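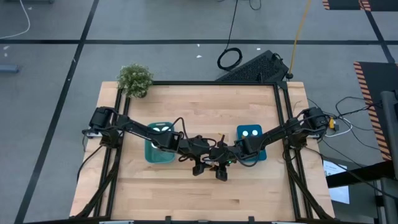 Two arms, two bins, one very small tan thing between the grippers.

Posts > Robots > Teaching by hand

Ognjen Ristić · Sep 12, 2025

1/ Teleop day on the Homel table! I steer both arms, the robot records, and with luck it learns to do this without me.

2/ Passing from left to right is the fiddly bit. My hands know when to let go, but through the controls I'm guessing (and squeezing far too hard).

3/ We want 300 good demos. I've got 90, and I binned 10 more for dithering. If I dither, it learns to dither!

4/ Best tip so far: go slower than feels sensible, and do every pass the same way. Tea first.

14 replies · 373 likes

More from Ognjen
Why I gave up on the Cliratus gloves
August round-up: cables, cables, cables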